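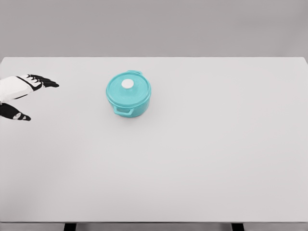 Zudley's shared supper goes to the doorstep

JUNE 2020 — The Zudley community supper, which has fed anyone who cared to walk through the door of the Amissah Street hall since it first opened 14 years ago, is back this month in a new form. Instead of sitting down together at the long tables, neighbors will get their meal in a covered dish, left on the step with a knock and a wave from the sidewalk.

The supper stopped in March along with nearly everything else in town, and the people who cook it say they have missed it every bit as much as the people who eat it. Araba Essien, who has run the kitchen from the beginning, spent the spring on the phone with her regulars, swapping recipes and hearing about grandchildren and tomato plants, and by the end of April she had made up her mind that phone calls were not going to be enough.

"I had a woman tell me she'd eaten toast for supper four nights in a row, just because it didn't seem worth cooking for one," Essien said. "Well, I couldn't sleep after that. I was up at five the next morning writing a shopping list."

The first round of deliveries brought 440 meals to homes in Zudley and out along the Trerer road, a good many more than the hall ever seated in one evening. On the menu were groundnut stew with rice, a bean and squash stew for those who don't eat meat, and a slice of Vasanthi Sivakumar's lemon cake, which has something of a following in these parts and which she baked at home over two very long days.

Fiifi Tetteh worked out the driving routes on the back of an old calendar, and he admits the first evening had its wrinkles. One car went to Upper Mill Lane when it should have gone to Lower Mill Lane, and the family there, who had not signed up for anything, were so pleased with the stew that they have now asked to be put on the list.

Food for the suppers comes partly from Zamow, the grocery on the square, and partly from gardens around town. A collection among neighbors has brought in $800 so far, enough to carry the cooking through the end of summer if the vegetable patches do their share. Anyone with extra onions, carrots or greens can leave them on the bench by the hall's side door in the morning.

Meals are free and there are no forms to fill out. To get on the list, leave a note with your address in the box at Zamow, or ask Jaqueline Cuautle at the front register. Please mention any allergies, and please rinse your dish and set it back out on the step before the next delivery.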